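Open day at the Prumau lab

2026-04-06

So I finally made it over to Prumau for their open day, after missing the December one because of a head cold and my own bad planning. I've been curious about this place ever since a flyer turned up at the library, and I'm glad I went, even though I parked in the wrong lot and had to walk all the way around the building in shoes that were not made for it.

You sign in, you get a sticker with your name on it (mine said "Guest 604", so not really my name), and then you're pretty much free to wander. There were 4 rooms open and I only got through three of them, mostly because I kept stopping to talk to people. The first was all posters. I am not a poster person, but there was coffee, so I read a couple and nodded a lot.

The second room had an arm called Jemal handing out pens, and the line for that was all kids, and me. I waited around ten minutes for a pen. Worth it! It's blue and it writes fine.

But the part I want to tell you about was the simulator room. Aslı Duman was running it, and she had the patience of a saint, considering I asked her the same thing twice. Her group does most of their practice runs in software before anything gets tried on the real arm. They call their simulator Gendus, and the view she had up on the big screen is the one from the gripper, so you're looking out between the two fingers at whatever it's supposed to deal with. It took me a minute to get my bearings. You lose all sense of how big anything is, and every box looks like the side of a barn when you're that close to it.

She let people drive it with a little controller – left thumb to move, right thumb to tilt, trigger to close the fingers. A boy of maybe nine went before me and was annoyingly good. I was not. I came in at a silly angle, tilted when I meant to move, and spent most of my turn backing up. Oğuzhan Akyol, who works on the Nekia side of the project, was standing behind me saying "gently, gently" the whole time, like my dad when I was learning to park.

I asked him why the shadows looked so chunky, kind of like an old video game. He said they keep the graphics plain so the thing runs fast, and the people who want it pretty can wait. Fair enough. I kind of liked it that way, all flat orange and hard edges. Aslı put some of the views up for visitors to take home, and I picked one with the fingers open and the big orange box filling up most of the view. 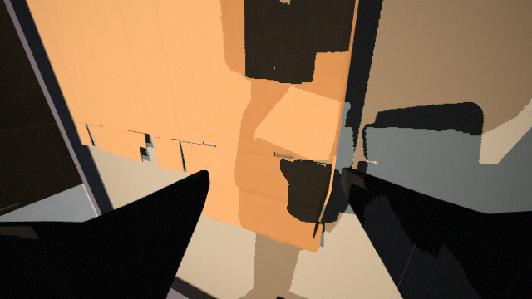

Getting there and what to bring

If you go to the next one, take the second entrance, the one past the bike racks. The first one has a big sign and a locked door. It's free, you don't need to book, and the coffee runs out early. Bring a sweater too, the simulator room is freezing.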